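The Patience of Clem Baxter's Right Wrist

By the time I arrive at Trellbridge, a converted tile warehouse behind a row of panel beaters, Clem Baxter has already taped up his wrist. He used to fit kitchens. These days he is paid by the hour to pick things up and put them down again, holding a plastic gripper with a handle on the bottom and a camera bolted to the top, so that a robot which isn't in the building can learn how it's done.

"It's not hard work," he says, flexing his fingers. "It's just that you're doing it like you've got mittens on."

I had come because of a sentence in a brochure. Sezer, the company that commissions most of the work at Trellbridge, promises prospective customers a household robot that "learns any chore from simple human demonstration". I've been writing about automation long enough to keep a list of words that make me reach for a pen, and "any" and "simple" are both near the top of it. I wanted to see what a demonstration looked like, who was doing the demonstrating, and how much of the learning came out the other end.

The pitch is easy to like. For decades, if you wanted a robot arm to do something, an engineer sat down and wrote out the motions, and if the part arrived two centimetres to the left the arm closed on air. Teaching by showing is supposed to do away with that. A person performs the task many times over, the recordings go into a training system, and the system works out for itself what the person's hand was up to. Move the cup and the robot should cope, provided it has watched enough people cope with moved cups.

There are a few ways to do the showing. You can grab the arm and push it through the motion, a method which was in factories well before anyone was excited about it. You can drive the arm from across the room with a pair of controllers and a headset. Or you can leave the robot out of it and give a person the robot's hand, which is what Clem does, most days, at a mock bathroom and a mock kitchen knocked together inside the warehouse.

Misaki Shimada runs the floor. She came from a physiotherapy background, and she's the one who insisted on the tape and the breaks. She is also the least starry-eyed person I meet all day, and spends a good part of our conversation taking the air out of her client's brochure.

"People hear demonstration and they think you show it once, like you'd show your kid," she says. "For one cloth task we've been asked for 500. And they have to be clean. If Clem fumbles and regrabs, someone has to decide whether that's a mistake or a useful recovery. We argue about that more than anything."

Who decides? She does, mostly, or Rafia Orakzai, who reviews the recordings in a room upstairs with the blinds down. Rafia's screen shows what the gripper saw: a wide, bowed view of the world with two dark pads poking into it. She drags back and forth through a clip, marks a start and an end, and moves on. It's the part of the process that never gets into the promotional videos, and I watched it for longer than I'd meant to.
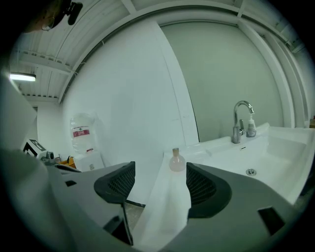

Cloth is the thing everybody in this trade grumbles about. A mug is the same shape before and after you pick it up. A towel has no such manners. It folds over itself, hides its own corners and hangs differently depending on where it was pinched, and a person handles all that by feel, without giving it a thought. The gripper Clem uses doesn't record feel. It records pictures and movement, and how wide the fingers are open. Whatever his wrist knows about the drag of damp cotton over a tap stays in his wrist.

I put this to Vitalii Tymoshchuk, who leads the training side at Sezer and who talked to me by phone from a car park. He didn't dispute it. He said that vision gets you further than people expect, that a stretched cloth looks different from a slack one, and that a system with enough examples will pick up on the difference. He may well be right. When I asked how many examples were enough, he said it depended on the task, and when I asked which tasks, he said he'd have to get back to me. He did, to his credit. The email said it depended on the environment as well.

That answer matters more than it sounds. The great claim made for hand-held collection is that it's cheap and portable. You can walk a gripper into a real house and gather data there, with real clutter and bad light. So far as I can tell, not much of that is going on at Trellbridge. Clem works at the same benches most weeks. Misaki has crates of household odds and ends that get swapped in and out for variety, and she's forever at the op shops looking for more, but a bench with a different bottle on it is still the same bench. I grew up in a house where the laundry tap had to be turned with a pair of pliers. There was nothing of the sort in the crates.

Then there's the remote-control side of the business, where my scepticism gets a bit sharper.

Across the warehouse, Hüsnü Kaplan sits at a rig called a Plodard, driving a pair of arms that stand on a trolley a few metres in front of him. He is very good at it. I watched him fold a tea towel, get a lid off a jar and set it down without a clink. It was lovely to see, and I came away thinking mainly about how easily a film crew could have stood where I was standing and left Hüsnü out of the shot.

It happens. In February I sat through a launch for a machine called the Nomcombe, which cleared a table in front of an applauding room. The slide behind it said "trained by people". Only in the questions afterwards did a presenter concede that a person had been working the arms from backstage for "portions" of the show. I asked which portions. The answer was a laugh, then the next question. Nothing on the slide was false, since a person was certainly involved. But training a robot and being the robot are different jobs, and an audience deserves to know which of them it's clapping for.

Hüsnü, when I tell him this story, isn't scandalised. He used to drive a crane at a container port and he's relaxed about the idea of work done at a distance. What bothers him is the delay. There's a small lag between his hands and the arms, and he has learned to slow down for it, and so the recordings are slow. "They want it to move like a person," he says. "I don't move like a person when I'm in this thing. I move like a bloke carrying soup."

It's the sharpest criticism of the method I heard all day, and it applies to Clem's mittens as well. The robot isn't learning how people do chores. It's learning how people do chores while pretending to be a robot, with two fingers, no sense of touch and someone upstairs ready to bin the take. Perhaps that's fine. Two-fingered chores may be exactly what a two-fingered machine ought to learn. But it puts a ceiling on things, and I couldn't find any mention of a ceiling in the brochure.

So does it work? I asked to see a trained arm do a task it had been taught, unassisted, and after some back and forth I was shown one at Sezer's own office the following week. The task was to take a cloth from a rail and lay it on the edge of a bench. I was allowed 2 attempts. On the first it did the job, a bit stiffly, and I'll admit to a small thrill. Before the second I asked if I could bunch the cloth up at one end of the rail. There was a pause, and then permission. The arm went to where the middle of the cloth would normally have been, closed its fingers, and carried nothing at all, with great care, to the bench.

Vitalii was decent about it. He said they hadn't collected much bunched cloth, and they would. I believe him. I also believe there'll be something else after that: a wet cloth, a heavy one, a cloth with a cat on it. Each has an answer, and each answer is another stretch of someone's working week.

None of this makes the idea a dud. The old way was worse, and the first attempt really did come off, with no engineer writing out a single motion. My quarrel is with the word "simple", and with the price list. Sezer's figures for investors set out the cost of computing and the cost of hardware in some detail. The people holding the grippers come under a line marked "other".

I rang Clem before filing this, to check the spelling of his name and to ask what he was on now. Bunched cloths, he said. They'd sent through a new list. He was up to number 411, and he'd gone and bought his own tape.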